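Wisville, 3/3/19 – Sesten opens today its planning service for kitchens that want to buy a first robot arm. The client pays a fee of $199 and receives a budget for two years, with training and spare parts included.

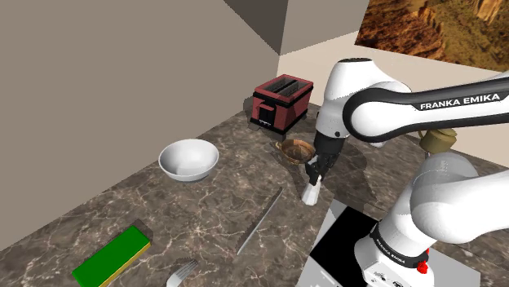 Thevar asked whether the fee is returned if no arm is ordered, and was told that it is, within 14 days.

Orders from January are already in the plan, and delivery takes nine weeks. Sesten advises to budget the gripper separately from the arm. A salt shaker lying on its side next to a serrated blade asks for careful finger choice – Felska will supply the fingers.
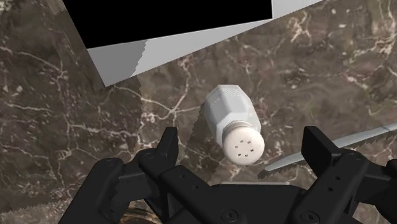
Each budget is sent in writing. The price of fingers is given on its own line, so a buyer can compare. For small items with flat sides, like the faceted shaker between the two open fingers, Sesten quotes two finger types.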